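About Mekisa

Mekisa is a school of practical housekeeping and small-kitchen management, established in Prukthorpe to teach the everyday skills on which a well-run home depends. Instruction is given in the storage of food, the care of compact appliances, the setting of a table, and the orderly keeping of shared rooms. The school admits adults of all ages and does not require previous training or experience.

Our students come to us for many reasons. Some are preparing to live on their own for the first time. Others have taken positions in guest houses, staff residences or care settings, where a single refrigerator may serve several people and where food must be put away properly at every shift. A number are older adults moving from a family house to one or two rooms, who find that the habits of a large kitchen do not transfer easily to a small one. The curriculum has been arranged so that all of them may work side by side.

Our Premises

The school occupies the upper level and part of the lower level of a former trade building on the Zakness side of town. The building was chosen for its open plan and its daylight. Teaching rooms on the upper level are separated by glazed doors, which allow classes to proceed without disturbing one another, and the ceilings over the open area have been left exposed in keeping with the original character of the structure.

In fitting out the rooms, the school has avoided the large demonstration kitchen found in many institutions of this type. Students who practice at long steel counters with full-height refrigerators often return to homes that contain neither. Our practice stations are therefore modest in size. Each is built around a small refrigerator, a small table and a limited set of plates, and each is expected to be left in good order at the end of a session.
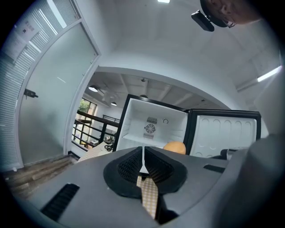

Stations are assigned at the beginning of each term and are kept by the same students until its close. This arrangement gives each student time to learn the particular appliance in use: how its control is set, how much its door will reasonably carry, and how long it takes to recover its temperature after it has been loaded. Students keep a written record for their station, which is reviewed by the instructor every second week.

The premises cover 440 square meters in all, including the reading room, the laundry classroom and the stores. The reading room is open to former students as well as to those currently enrolled.

Our Program

The full certificate consists of 94 classroom hours and is offered during the day and in the evening. It is divided into 2 parts, which may be taken in the same year or separately.

Part One, Storing and Keeping, concerns food from the time it enters the house until it is used. Students learn to sort purchases before putting them away, to rotate older items forward, and to judge which foods belong in the cold and which do better outside it. Considerable attention is given to fruit. Oranges and other citrus, for instance, will keep for several days in a cool room and for longer under refrigeration, and a student should be able to decide between the two according to the season and the size of the household. The course also covers wrapping and labeling, the use of door shelves, the cleaning of seals and drip channels, and the correct procedure for emptying and airing a refrigerator that will stand unused.

Loading is taught as a subject in its own right. A compact refrigerator performs poorly when air cannot move inside it, and vents or fan openings along the back wall must be kept clear. Students practice loading and unloading the same items several times, first at leisure and then at an ordinary working pace, until items can be placed and retrieved without disturbing what stands beside them. The door should not be held open while decisions are being made. Students are taught to settle on the position of each item beforehand and to gather what is needed at the table.

Part Two, Table and Room, takes up the work that surrounds the meal. It includes the choice and care of tablecloths, the carrying and placing of plates, the serving of simple foods, and the clearing of the table in a sensible order. Laundering and stain removal are taught in the same part, together with the care of wooden floors, window blinds and glass doors. The last sessions are devoted to shared households – how duties are divided, how shelves are allotted, and how a room is handed over from one group to the next.

Assessment is by observation. There is no written examination. An instructor watches each student carry out a sequence of ordinary tasks and discusses the result with the student the same day. A student who is not yet ready may repeat the observation at no additional charge.

The Table as a Place of Instruction

Visitors to the school sometimes remark on how much of the teaching is done at a small table placed close to the refrigerator. The arrangement is deliberate and dates from our earliest classes. A table within arm's reach gives the student a clean surface on which to set things down, so that items taken out are not balanced on ledges or left on the floor. It also introduces the idea that storage and serving are parts of the same task. A piece of fruit or a roll taken from its place should go onto a plate, and the plate should already be waiting.

Every practice table is laid with a cloth. Checked patterns are preferred, as the lines help a beginner to center a plate and to see at once whether the cloth has shifted. Cloths are changed between groups and are washed and pressed by students of the laundry class.

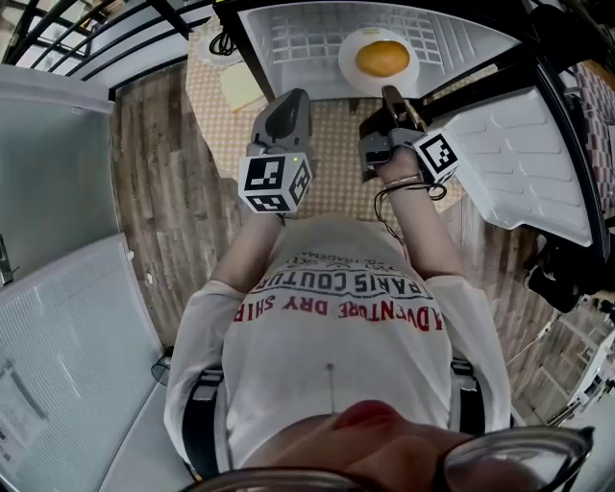 A plate set out on the checkered cloth, in front of the open refrigerator.

Dress for practical sessions is informal. Students are asked to wear clothing that washes well and that allows the arms to move freely. Lockers are provided for coats and bags on the lower level.

Our Staff

The school is directed by Pantelis Psarras, who joined Mekisa as an instructor in food storage and was later appointed to his present post. Mr. Psarras is responsible for the curriculum and continues to teach the opening sessions of Part One. He is supported by a permanent teaching staff and by visiting instructors in laundering, floor care and household accounts.

All instructors have worked in the field they teach, whether in residences, hotels or private service. They are required to observe one another's classes each term and to submit written comments. This practice has led to many small revisions of the program, among them a longer period of instruction on cleaning and a shorter one on menu planning.

Our Students

Over 719 students have completed the certificate since the school was founded. Many remain in touch with their instructors and return for the refresher day held each August, when the stations are opened for free practice and the year's revisions to the curriculum are presented.

The Sepúlveda Fund assists students who cannot meet the full cost of tuition. Awards are made on the basis of need and are confidential. Applications may be submitted at the time of enrollment or at any point before the second week of term, and applicants are informed of the decision in writing.

Visiting and Enrollment

Prospective students are welcome to attend a class before enrolling. Visits are arranged through the school office, which will suggest a suitable session and provide directions from the town center. Parties of more than a few persons are asked to write well ahead, as the teaching rooms are small.

Enrollment forms may be obtained from the office in person or by mail. Students who wish to be placed at neighboring stations should state this on their forms – such requests are met where space allows.

This page was last revised on 12 May 2022.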